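Bread at Home: Storing, Slicing, Freezing and Using It Up

Updated in August with a longer section on freezing and a corrected time for the oven crumbs.

Most of the bread that gets thrown out in a house was fine the day before. These are the things we do in our own kitchen, where we go through a large white loaf and a smaller rye most weeks. They apply to bought bread and homemade bread alike unless it says otherwise.

Where to keep it

Keep bread at room temperature or in the freezer. The refrigerator is the worst of the three places for staleness. A loaf goes firm in there much faster than it does on the counter. The exception is very hot, damp weather, when a soft loaf can grow mold before you finish it. In those weeks I freeze half on the day I buy it and leave the other half out.

A bread box should close but not seal. Ours is a plain metal Flultberg with a roll front, and it has four small holes in the back. Before that we had a plastic tub with a rubber gasket, and crusty bread went leathery in it overnight. If your box has no holes, leave the lid open a finger's width.

Keep the box away from the dishwasher, the kettle and the top of the refrigerator. All of those put out heat or steam. A shelf in a cool pantry is good. So is a low cupboard on an outside wall.

Crusty bread: stand it cut side down on the board for the first day, with nothing over it. After that move it to a paper bag or a cloth bag.

Soft sandwich bread: leave it in the plastic bag it came in. Press the air out and twist the neck, then tuck the twist under the loaf. Clips get lost.

Rye and other dense breads: wrap in a clean dish towel and put in the box. These keep the longest, and a good one is better on the second day than the first.

Flatbreads and tortillas: keep sealed. They dry at the edges within an hour or two of being opened, and the edges are what crack when you fold them.

Cleaning the box

Tip the crumbs out every time you finish a loaf. Once a month, or any time you have found mold, wash the inside with hot water and dish soap, wipe it with white vinegar and leave it open until it is fully dry. Do the corners with an old toothbrush. If it still smells musty, put a saucer of baking soda inside overnight with the lid down.

Cloth bread bags go through the laundry with the dish towels. Skip the fabric softener. The scent gets into the loaf.

Mold

If there is mold on one slice of soft bread, throw the whole bag out. The part you can see is not all of it, and cutting around it does not help. Don't sniff the bag to check. Wash the box before the next loaf goes in.

Slicing

Let homemade bread cool all the way before cutting it. For a big loaf that means two hours or more. Cut warm, the inside smears on the knife and the rest of the loaf dries out.

Use a long serrated knife and let it saw. If you have to push, the knife is dull or you are going too fast. For a loaf with a very hard top crust, turn it on its side and cut through the side crust first. The slices come out straighter and the loaf doesn't get crushed.

Serrated knives can be sharpened, though not with the pull-through gadget in the drawer. You need a tapered rod and some patience, working each notch from the beveled side only. I did ours for a few years with a Hikus rod. Now I take it to the man at the hardware store, Severin Wieser, who does it while I look at paint.

A damp dish towel under the cutting board stops it from sliding. If you cut on a wooden board, keep one side for bread and the other for onions and garlic, and mark the edge so you know which is which.

Freezing

Slice before you freeze. A whole frozen loaf takes most of a morning to thaw and you can't get one piece off it.

Lay the slices in a freezer bag in a slightly staggered stack, each one shifted a little from the last, so they come apart with a butter knife. For sticky breads such as raisin or very wet sourdough, put squares of wax paper between them.

Press out as much air as you can. Label the bag with what it is. White, wheat and oat look the same when frosted over. Bread is at its best if used within three months. After that it is safe but tastes of freezer, and I use it for crumbs.

Slices go straight from freezer to toaster. If your toaster has no frozen setting, run it on low once and then again on your usual number.

To thaw slices for sandwiches, spread them out on a rack. Left in the bag, the frost melts onto the bread and the bottom slices go soggy. Twenty minutes is enough for ordinary slices.

Rolls and buns should be frozen whole and split after thawing. Bagels are the other way around. Split them first, or you will be sawing at a rock at seven in the morning.

Bringing back a stale loaf

This works for crusty bread that has gone hard but has no mold. Run the whole loaf quickly under the cold tap, just enough to wet the crust. Keep the cut end out of the water. Put it directly on the rack in a 325 degree oven for ten to twelve minutes. It will be good for the next few hours and then harder than it was, so only do it when you plan to eat it.

For rolls, flick water over them with your fingers and give them five minutes at the same heat. For a single slice, toast it. The microwave makes bread soft for about a minute and tough after that.

Crumbs

For dry crumbs, tear stale bread into pieces and spread them on a baking sheet. Bake at 250 degrees for 35 to 45 minutes, turning once, until a piece snaps when bent. (The old version of this page said 20 minutes, which is too short for anything thicker than sandwich bread.) Let them cool, then crush them in a bag with a rolling pin or use the food processor. Sieve if you want them even. They keep for a month in a jar, provided they went in completely dry.

For fresh crumbs, use bread that is a day or two old and grate it on the coarse side of a box grater. Frozen bread grates even better. Store these in the freezer and use them by the handful in meatballs and on top of baked pasta.

Keep rye crumbs separate. They brown faster and taste strong, which is good on cabbage and not good on fish.

Croutons

Cut the bread a little larger than you want. The cubes shrink. Toss with oil and salt in a bowl before they go on the sheet. If you drizzle oil over them on the sheet, half stay dry. Bake at 375 degrees for 12 minutes or so, and shake the pan halfway. Add garlic powder or dried herbs for the last three minutes only, as both burn.

Heels and ends

Keep a bag in the freezer for them. When it is full, make bread pudding, stuffing or crumbs. A heel in the brown sugar jar will soften hard sugar overnight. Take it out the next day. A heel is also good for picking up the last tiny pieces of a broken glass from a tile floor, after you have swept. Press, don't rub, and throw it away wrapped in newspaper.

Sandwiches made ahead

Spread the butter or cream cheese right to the edge of the bread. It keeps wet fillings from soaking in. Mustard and mayonnaise do a poorer job of it, so put them in the middle, between the fillings.

Salt sliced cucumber lightly, leave it on a paper towel for ten minutes, and blot. Take the seeds out of tomatoes and blot those too. Wash lettuce the night before so that it has time to dry. Grated carrot can be squeezed in the hand over the sink.

Use bread that is a day old. It slices cleaner and holds together better when cut into small shapes. Trim crusts after filling, all at once, and wipe the knife between cuts. For thin strips, chill the whole sandwich first for half an hour under a board.

Cover the finished plate with a barely damp paper towel and then plastic wrap. The towel should not drip when you squeeze it. Anything with egg, meat, fish or soft cheese goes in the refrigerator and comes out shortly before people sit down.

Baskets for the table

Shake out a bread basket after every meal, upside down, over the sink or outdoors. A dry pastry brush or a soft toothbrush gets between the strands. For grease, use a cloth wrung out in warm soapy water, then a second cloth with plain water, and dry the basket on a rack with air under it. Natural fibers should not be soaked. Many of the synthetic ones can be rinsed under the tap, but look at the label before you do it. Line the basket with a napkin if you are serving anything buttered. 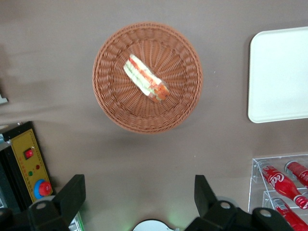

Sandwiches served from a basket dry out faster than they do on a plate, with air getting at them from underneath as well as on top. Put out a few at a time and refill from the covered plate in the kitchen. Long, narrow pieces do well, and if they have something green and something orange-red in them, lay them so the cut side shows and people can tell what they are picking up. A round woven basket with a thick braided rim is easy to pass around by the edge. The crumbs collect in the floor of that kind, where the strands spread out from the center, so start there with the brush and work toward the rim. White bread is worse for this than rye, and toasted bread is the worst of all.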